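# Brostov will Rückgabe von Mehrwegkisten vereinfachen — Zweifel bleiben
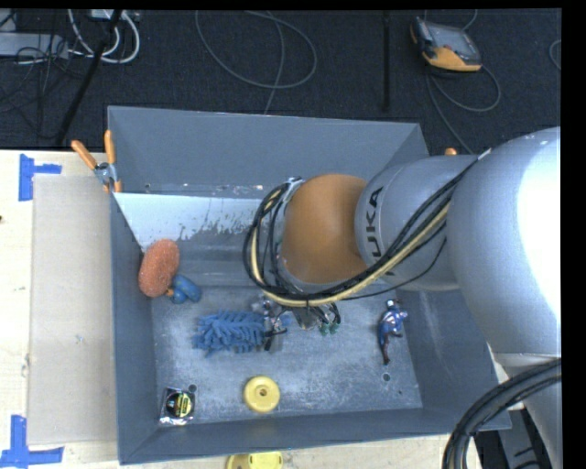
8. Februar 2019

Der Lebensmittelhändler Brostov will seine Mehrwegkisten ab September auch von Kunden zurücknehmen, die dort gar nicht eingekauft haben. Das teilte das Unternehmen am Freitag mit. Der Start ist in 2 Filialen geplant, beide in Plurkach. Ob daraus mehr wird als ein Versuch mit freundlicher Pressemitteilung, ist offen.

Bislang gilt: Wer sich Gemüse, Getränke oder Trockenware in der grauen Pfandkiste nach Hause liefern lässt, muss die Kiste beim nächsten Liefertermin wieder mitgeben. Verpasst man den Termin, bleibt sie im Flur stehen. Nach Angaben von Brostov sind derzeit 2.525 Kisten länger als einen Monat überfällig. Wie viele insgesamt im Umlauf sind, wollte das Unternehmen auf Nachfrage nicht sagen. Damit lässt sich die Zahl schlecht einordnen. Bei einem kleinen Bestand wäre sie ein ernstes Problem, bei einem großen kaum der Rede wert.

Künftig sollen die Kisten an der Servicetheke abgegeben werden können, ohne Lieferschein und ohne Kundenkonto. Das Pfand wird als Gutschein ausgezahlt. Bargeld gibt es nicht, und der Gutschein gilt nur bei Brostov. Wer also die Kiste der verreisten Nachbarin vorbeibringt, bekommt ein Stück Papier, mit dem er wieder bei Brostov einkaufen muss. Verbraucherfreundlich kann man das nennen. Man kann darin auch Kundenbindung sehen, die der Nachbar mit erledigt.

Begründet wird der Schritt mit der Umwelt. Eine Kiste müsse oft genug zurückkommen, um sich gegenüber Karton zu lohnen, heißt es in der Mitteilung. Wie oft, steht dort nicht. Das Beratungsbüro Tetteh, das für Brostov eine Bilanz erstellt hat, verweist auf den Auftraggeber; der Auftraggeber verweist auf eine Zusammenfassung von 2 Seiten. Darin fehlen die Fahrten zur Waschanlage ebenso wie der Verbrauch an Warmwasser und Reiniger. Gewaschen wird in Tudby, und die Strecke dorthin ist nicht gerade kurz. Dass Mehrweg trotzdem besser abschneidet, mag sein. Belegt ist es mit diesem Papier nicht.

Die Stadtverwaltung in Plurkach begrüßt das Vorhaben dennoch und stellt 2.000 Euro für Hinweisschilder und Faltblätter bereit. Warum ein Handelsunternehmen für die Rücknahme der eigenen Kisten öffentliches Geld braucht, wurde in der Mitteilung der Stadt nicht erklärt. Auf unsere Anfrage hieß es, man wolle »ein Signal setzen«. Auch zur Frage, ob andere Händler denselben Zuschuss erhalten könnten, gab es keine klare Antwort — man prüfe das, wenn sich jemand melde.

Unklar ist außerdem, was mit beschädigten Kisten geschieht. Im Kleingedruckten behält sich Brostov vor, bei »übermäßigen Gebrauchsspuren« das Pfand zu kürzen. Eine Definition dafür gibt es nicht, die Entscheidung trifft das Personal an der Theke. Nach früheren Erfahrungen mit den Glasflaschen der Hausmarke, bei denen die Filialen sehr verschieden streng waren, dürfte das für Diskussionen sorgen. Eine Beschwerdestelle ist nicht vorgesehen.

Erste Ergebnisse will Brostov nach dem Winter vorlegen. An welcher Rückgabequote der Erfolg gemessen wird, hat das Unternehmen bisher nicht festgelegt. Die bisherige Rückgabe beim Liefertermin bleibt weiter möglich, dort wird das Pfand wie gehabt mit der Rechnung verrechnet.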